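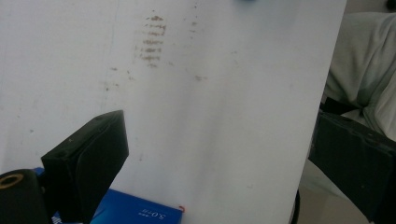

I asked the woman who runs the test kitchen at Skitora the question everybody asks her. Can it do the chores yet? She laughed before I'd finished.

"Define chores," she said. "Picking up a box, fine, most days. Wiping a table? Come back in January."

I pushed a bit, because wiping a table sounds like the easy one to me! She said it's about the worst thing you could pick. Brown smudges on a white surface look obvious to you and me, but the machine has to decide what's dirt, what's a shadow and what's a crease, and then press just hard enough. "My kid gets that by age 2," she told me. "We've run it 863 times and I still do my own counters."

Her old job was on the packing floor at Hermans, over in Prollbridge, so I wanted to know if shops are any closer than houses. She thinks so - shelves stay where you put them, and people don't leave a sweater on the conveyor (her house, she says, is all sweaters). Out of 34 jobs on her old shift list she'd hand over 26 tomorrow. Sweeping under the benches isn't one of them, and neither is anything with tape.

And would she buy one for home? She had to think about that.

"If it did the bathroom," she said. "I'd pay a lot for the bathroom."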